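Los cuencos de colores

10/23/20
Por Shahnaz Siriwardena
Imprimir | Enviar por correo

Querido diario (sí, sigo empezando así, a mi edad), hoy tocaba cocina y al final he terminado sacando todo el plástico del armario de abajo. 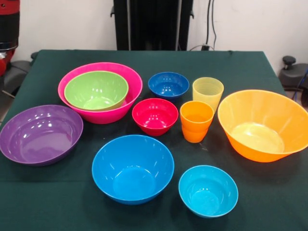 Mis cuencos y vasos de colores, sobre el mantel verde.

Todo empezó porque buscaba la tapa del táper grande, que sigue sin aparecer, y cada vez que metía la mano se me venía encima una torre de cuencos. Así que puse el mantel verde oscuro, que sufre poco, y fui colocando cosas encima sin mucho orden. ¡Qué alegría de mesa! El rosa fuerte, el morado, el azul, el rojo... Llevaba meses viéndolos apilados en la oscuridad y se me había olvidado lo que chillan cuando están todos juntos.

El rosa grande es el de las ensaladas, y lo compré en el bazar Dulteto en abril, el día que fui a por bombillas y volví sin bombillas. Dentro le puse el verde lima, que cabe de sobra, y me gustó tanto la combinación que la dejé así un buen rato. Parecía una sandía al revés. El morado, que es más bajo y más ancho, lo uso para las patatas fritas y para remojar las lentejas (no a la vez, claro).

Los pequeños, el azul y el rojo, eran para el desayuno. Digo eran porque ahora desayuno de pie con una tostada en la mano, y bastante hago. A ver si esta semana vuelvo al yogur con fruta, que me sentaba estupendamente.

Luego están los vasos. El amarillo clarito, medio transparente, con sus rayitas, me recuerda a las meriendas en casa de la tía Karunaratne, que ponía limonada hasta en invierno y nos reñía si la dejábamos a medias. El naranja lo tengo para el agua de noche. Y el cuenco naranja grandote, que se ve tan bonito cuando le da la luz, es el de las palomitas, y con ese no hay discusión, ese se queda.

La idea era quitar cosas, por eso lo saqué todo. Pues resultado del expurgo: ninguno. Había pensado regalarle 2 a la vecina nueva, pero me puse a elegir y no pude, cada uno tenía su excusa. Le llevaré bizcocho, que además me sale bien (la última vez, 40 minutos de horno y perfecto, a ver si no lo olvido).

Lo que sí he hecho es fregar el estante con agua y vinagre y cambiarle el papel. Quedaba un trozo del rollo Drodon, el de cuadritos, y ha llegado justo hasta la esquina, con un remate un poco feo que tapará la ensaladera. He pensado poner los anchos abajo y los vasos delante, para no tener que desmontarlo todo cada vez que quiera beber algo.

Mañana llamo a los de Nenby por el tirador del cajón, que baila desde el verano. Y tengo que comprar vinagre, que he gastado casi toda la botella. La tapa del táper, ni rastro.

Contacto: Shahnaz Siriwardena | © Todos los derechos reservados | Volver arriba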